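Bravdale Recipe Notes

A data card for 56 family recipes, typed up from the backs of envelopes, one bank statement and a wedding invitation. Compiled by Nazmiye Kozan and Hülya Yurt. Last revised October 7, 2023.

What is in it

One row per recipe: title, cook, ingredients, method, and a free-text field called remarks, where most of the arguments are kept. Quantities are given as the cook gave them. "Enough flour" is a valid entry and should not be reported as missing data.
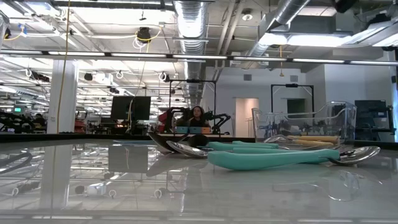
Spoon measures were the worst of the cleaning. Ayten Demirtaş's recipes use "a spoon" for salt, yoghurt and, in the quince jam, sugar – with no hint of which spoon. Two with the same teal handle are easy enough to treat as one unit, but a small silver one lying beside them is another matter, and so is anything shaped like a scoop. The column spoon_type therefore takes the values big, small and unclear. Unclear is winning.

Known problems

Oven temperatures are absent from 51 rows. Four soups may be the same soup. Duygu Ersoy disputes row 7 and would like it known.

Licence

Cook what you like. Please credit the cook, especially if she is likely to hear about it.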